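Why grab the cloth by the sides first?

Kedir Sisay
I've been reading the Trevska folding write-up over a few evenings (lovely work, by the way!) and I'm stuck on one bit. The method has both grippers take hold of the cloth before any smoothing starts. Wouldn't it be easier to flatten it first? I'm trying something similar at home and my shirts end up in a lump every time.
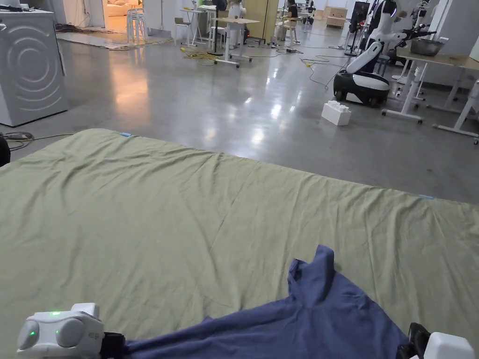 Workneh Cloth Handling Group, Help Pages

Dollside
Good question, and one I asked myself when I started! With a gripper on either side, you can pull the fabric taut between them, and a lot of the folds come out on their own. Pushing at a bunched cloth from above mostly moves the bunch somewhere else. We ran 400 trials with dark cloth on a green sheet, and the two-sided hold gave a usable fold in 97 of the first hundred. Do go slowly on the pull, though. We had to redo 3 whole sessions after I set the speed too high, and I still hear about it.

Plultinik
Same here, two sides works better. Try a tea towel before shirts, sleeves are awful.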